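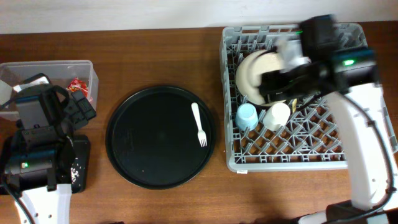

Chapter 2
Gathering Examples

A learning system can only become as good as the examples it is given. In Chapter 1 we treated these examples as if they were already there, in a clean folder, waiting for us. In this chapter we go one step back and ask where they come from, who makes them, and what must be written down while they are made.

We will follow one task through the whole chapter: clearing a table after a small meal. The robot has two arms. The dishes go into a rack, the food wrappers go into a container, and the tray stays on the table. For a person this is a matter of a minute. For the robot it is a long chain of short actions, and every action needs to appear in the data many times, under conditions that are a little different each time.

The set used in our exercises is called Skomon. It was recorded at the Clanberg teaching laboratory and holds 2696 episodes. An episode is one complete run of the task, from the moment the arms begin to move until the operator presses the stop pedal. The operator guides both arms during the whole episode, and the computer stores the joint positions together with the camera views 24 times per second.

2.1 What one episode contains

Each episode has three parts: the views, the motions and a short note. The views come from a camera above the table and from small cameras near the grippers. The upper view tells the system where things are in relation to each other. The near view is narrow, but it shows the last few centimeters before a grasp, and this is the part where most grasps are lost. 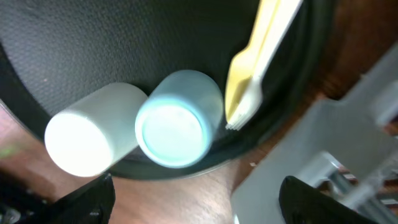 Small objects with a smooth surface deserve special attention. A cup that lies on its side can roll when a finger touches it too early, and two forks that lie one over the other may be lifted together. A beginner often wants to remove such episodes from the set. We advise the student to keep them – with a clear note – as long as the operator recovers and finishes the task. A system which has seen only perfect grasps does not know what to do after a bad one.

2.2 How much variety is enough

In the first month of recording, the Clanberg group collected 300 episodes with every object put in the same starting place. The trained system repeated the task well until the tray was moved by the width of a hand. Then it closed its fingers on air. The later episodes were therefore recorded with a written plan, called the Furtado sheet, which changes the position of the tray, the order of the dishes and the side from which the operator begins.

Before you read further, take a sheet of paper and write down everything that could differ between two runs of the same task. Keep your list. We will return to it in Section 2.4, when we compare the Skomon plan with the much smaller Itau set.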